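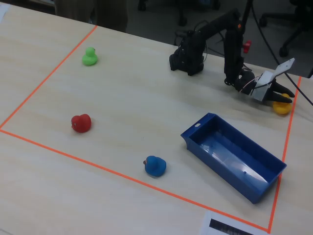

Can these things do chores yet? Home and shop floor

Home Automation > Robots and Arms > General
Page 1 of 1

wattle_bench
Original poster

Starting a fresh thread because the old one drifted off into robot mowers. My question is simple enough. If you had an arm on a bench today, would you trust it with a job you currently do by hand? I mean something boring, like putting the kids' bath toys back in a tub, or sorting returned fittings at the end of a shift.

I run the back end of a small hire shop and there is a bin of mixed hose couplings that somebody has to go through every Saturday. I would happily hand it over. The Vitotlow people quoted me for a setup and I nearly signed, then asked how it goes when the bin is a mess and got a very long email that didn't answer.

gumboot_ray

Short version, no. Not for a messy bin. If you can lay the couplings out flat with a bit of space around each one, maybe. But by then you've done half the job yourself.

tin_lid_88

Disagree with ray on the last bit. Laying things out is quick. Picking, checking and placing is the slow part, and that's what an arm is good for. We have a Diretti arm on a packing bench at work and it runs most of the afternoon. It does one product in one colour of carton and it does it well. Nobody is pretending it could do the dishes.

wattle_bench

One product is my problem though. I've got 30 different couplings in that bin.

possum_logic

Duck and tray tasks are the right place to look if you want to know where things are at. Small soft shapes, different colours, one container, a marked area so everything stays within reach. It's the same as tidying up after bath time with the hard parts taken out.

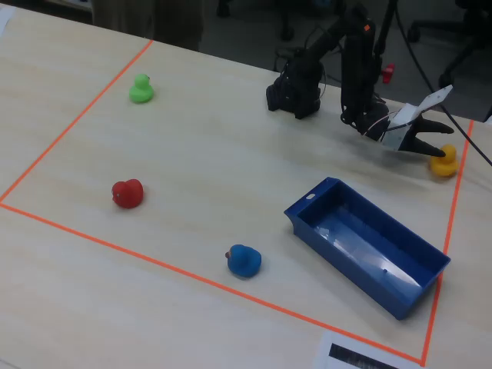 Yellow duck under the gripper, tray still empty.

What I look at is where the fingers come down. A duck has a round head and a wide body, so if you go for the head and you're a bit off centre, it can tip or squirt out sideways. A person fixes that without thinking. A lot of arms will close on air and carry on to the tray as if they had it.

gumboot_ray

That last sentence is my whole argument. My sister's three year old can put ducks in a tray.

possum_logic

Sure, and she can also put them down the toilet. I'm not saying the arm is better. I'm saying the task is closer to real housework than people give it credit for. Picking up a thing of a known kind from a spot you didn't choose is most of tidying.

kettle_and_co

I do aged care support and I read these threads with some interest. Clients ask me about robots all the time. What they want is someone to pick up the thing they dropped. They don't care if it takes 5 minutes, as long as it gets done and it doesn't run over the cat. Speed is a factory worry.

tin_lid_88

Fair point about speed. On our line a slow pick is a useless pick. At home I'd let it potter away while I was at work.

The trouble at home is the floor and the stairs and the fact that nothing stays put. On a bench you can tape out an area and say everything happens inside the tape. I can't tape out my lounge room.

wattle_bench

I could tape out a bench at the shop, though. So maybe I'm closer than I thought. What would you use for fingers? The couplings are brass and plastic, some with grit on them.

possum_logic

Plain hard fingers will do for plastic, but I'd want rubber pads for brass. Sibiya sell a pad kit that cuts to size. Get spares, as grit chews them up. Keep the gap between the fingers clean too, and check they meet evenly at the tips before you blame the software. I lost 2 evenings to a bent finger once.
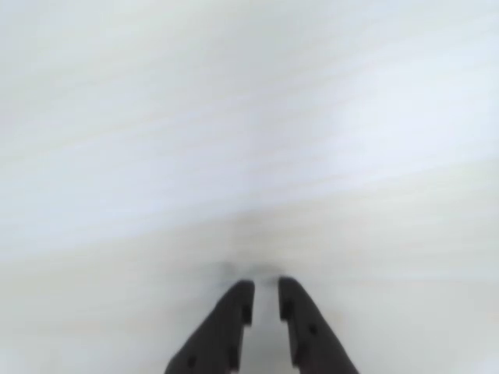 Do I need a camera on the wrist as well as one over the bench?
For mixed parts I'd fit both, as the overhead one finds the part and the wrist one helps with the last few centimetres, when the arm itself is blocking the view from above.

gumboot_ray

And who is going to wipe the lenses? I'm only half joking. We had a Terkach unit in the workshop with a camera over the bench and it sulked every time the grinder had been going. I cleaned that lens more often than I cleaned the grinder.

tin_lid_88

Put a cover on it, mate.

gumboot_ray

We put a cover on it. Then we were cleaning the cover.

kettle_and_co

Going back to the original question, I'd trust one with laundry pegs. Maybe unpacking a basket of plastic cups. Nothing with a blade, nothing hot, and no medication, ever.

wattle_bench

Thanks all. I think I'll start with the 5 most common couplings, spread out on a taped section of the bench, and sort the rest by hand as usual. I've set aside 300 dollars for pads, brackets and a second camera, and a mate is lending me an arm until January. Will post how many it drops.

gumboot_ray

Put a bucket under the edge of the bench.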